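Dalgleish Garment Handling Cell – Operator Guide
Section 4: Working a shift with the cell

4.1 Scope

This section covers daily operation of the cell at a sorting or folding station and the division of work between the cell and the station operator. Installation is covered in Section 2. Arm calibration is covered in Section 3 and must be done by a trained technician.

4.2 What changes at the station

Before the cell is installed, one operator picks, flattens, inspects and folds each piece. With the cell running, the arm does the picking and first flattening. The operator keeps inspection, the final fold and all decisions on rejects. The operator also becomes responsible for clearing stops, which must be counted as working time in the shift plan.

Note: Line rates set for manual work do not carry over. Use the manual rate for the first 60 operating hours, then set a new rate with the people who work the station.

4.3 Starting the cell

1. Check that the table surface is clear of pins, tags and loose thread.
2. Check that all clamps at the table edge are tight.
3. Inspect both fingertip pads. Replace a pad that is cut, glazed or loose (see 6.2).
4. Close the guard and release the emergency stop.
5. Turn the key switch to RUN and wait for the steady green lamp.
6. Sign in on the station panel with your own code. Stops are logged by station and not by operator.

4.4 Checking the grip

Run this check at the start of each shift and after every change of fabric type.

1. Place one piece on the table, unfolded but not smoothed.
2. Select GRIP CHECK. The arm closes on the piece and holds.
3. Look at the fingertips through the guard. The cloth should be pinched between the pads and bunched slightly around them. A strip of cloth hanging below the pinch point is acceptable.
4. Check that no cable lies between the pads.
5. Press ACCEPT, or press REPEAT if the arm has closed on air or on a single thread.
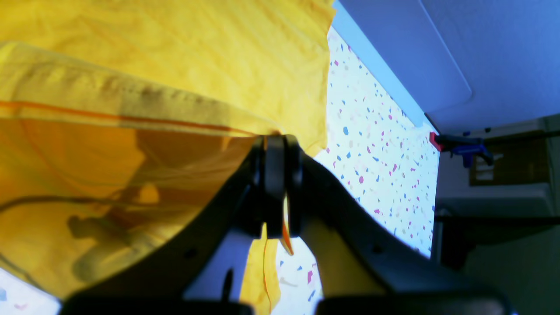 Last modified: 17 Jul 2022 | Section 4, revision 2 | Editor: Sorcha Cowie

The gripper has closed on yellow cloth, with the fabric gathered at the pad and a narrow strip hanging between the fingers. A folded hem with a line of orange-red stitching runs across the piece. Hems are thicker than the body of the cloth, so repeat the check on a hem if the product has one.

Caution: Do not pull on cloth held by the gripper. Select RELEASE first. Fine knits can tear at the pinch point.

4.5 Clearing a stop

1. Press HOLD. The lamp changes to amber.
2. Read the code on the panel. Code 1265 means the arm has lost the piece. Code 500 means the guard is open.
3. For 1265, open the guard, lay the piece back on the table and close the guard.
4. For 500, close the guard and check the latch.
5. Press RESUME.

If the same code returns after two attempts, leave the cell on HOLD and call the shift technician. Do not change the grip force to get past a stop.

Warning: Never reach into the cell while the lamp is green.

4.6 Rotation and handover

Watching the arm is tiring in a different way from folding – attention drops before the hands do. Rotate operators between the cell and a manual station at least once per shift. At handover, tell the next operator which fabric is running, which codes have come up and whether a pad has been replaced.

An operator may return the station to manual work at any time by turning the key switch to MANUAL. No approval is needed. Enter the reason on the panel before the end of the shift.

Questions about this section: Derek Sedgwick, operator training. For pad and cable faults, go to Section 6.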